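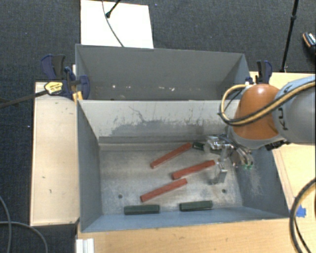
**Transfer credits from a semester abroad: does the 4xx French seminar count?**

**brerkley_alum04**
Degree audit shows 2 of my 4 courses from Lyon as general electives. The catalog says upper-level language work counts toward the major if the syllabus lists contact hours. Mine does. Anyone gotten this reversed?

**lemix**
File the substitution form before the September cutoff. Attach the syllabus in French plus a translation. The audit software only reads the course code, so everything without a match defaults to elective.

**E. Abubakari**
Disagree with the translation part. The department reads French. I sent the original only and it posted in under a month.

**lemix**
The department reads it. The registrar doesn't, and the registrar posts the credit. Mine was returned for that.

**weteck_r**
Also check the fee. I paid $171 for an official transcript copy and courier. The alumni office quoted a friend $1,155 for late reinstatement, a different process, so don't let them route you there.

**brerkley_alum04**
Form is in, both versions attached. The audit still shows elective.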